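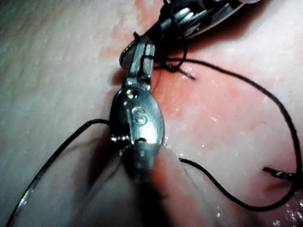
The Knot

I should say first that I never meant to go back to work on stitches. I'd done my years on the practice bench at Bravmont, I'd had my leaving cake, and I had a greenhouse full of tomato seedlings that needed me far more than any trainee surgeon did. Then the phone went one evening in March, just as I was putting the potatoes on, and it was my old boss asking would I come and look at somebody's knots.

"Whose knots?" I said.

"That's what we'd like you to tell us," she said, and rang off, because she's always been like that.

So off I went the next morning, with a cheese sandwich and my good glasses, and she sat me in the little room behind the stores with a kettle and a screen. There were 70 clips to get through. Black thread, pale tissue, a bit of shiny steel with an S on it, over and over. The Akbari course had just finished upstairs, and the list of names had been lost when the old computer gave up. They had a prize to hand out, you see (a silly little glass thing, but people get very worked up over it), and they couldn't work out who had won.

Now, you might think one stitch is much like another. It isn't! I taught sewing before I ever taught suturing, and I can tell you that people tie a knot the way they sign their name. Some of them yank. Some fuss about with the loop for ages and then lose their nerve. There was one that first morning who wound the thread so neatly I put my sandwich down to watch, and then let go of the wrong end and had to begin all over again. I felt for that one. I've done it myself with a button and a coat, standing at a bus stop, late.

By the second pot of tea I had six of them sorted into piles. I gave them names of my own, as I didn't have any others. There was Hurry, and Porridge, and The Vicar, who was terribly careful and never seemed to enjoy it. Porridge was better than the name suggests, by the way. It was only that everything happened at the same slow speed, and I rather came to like it.

And then I got to clip 707 (don't ask me how they number things) and my tea went cold.

It was the loop that did it. Whoever it was brought the thread over the tips, let it hang there for a moment, nice and slack, and gave it the tiniest turn back on itself before going on. It's not in any book. It isn't on the Akbari sheet, and they certainly don't teach it over at Runia, where they're dreadfully strict. I only knew one person who'd ever done that little turn, and it was my mother, mending curtains at our kitchen table in Flitano with the radio going and her feet up on the dog.

She'd taught it to me. I'd taught it to exactly one class, years ago, on a wet afternoon when the proper lesson had finished early and I was showing off.

I watched it 3 times. Then I went and stood in the corridor for a bit and read the fire notice.

When my old boss came down to see how I was getting on, I told her I'd found her winner. She wanted to know if I was sure, and was it the speed, or the tension, or what? I said it was the tension. Well, it was very good tension! I didn't say anything about curtains.

"You'll have to meet them, then," she said. "They'll be up there now, clearing away."

I took the stairs, which my knees don't thank me for, and all the way up I was trying to remember that class. Two rows of stools, rain on the windows, somebody with a terrible cold. I couldn't picture a single face. At the top I could hear them through the door, laughing about something and banging the drawers shut, and I wiped my glasses on my cardigan, and then I wiped them again.

There was a reel of black thread on the trolley outside. I pulled off a good long piece, put the loop over my finger with the little turn in it, and knocked with the other hand.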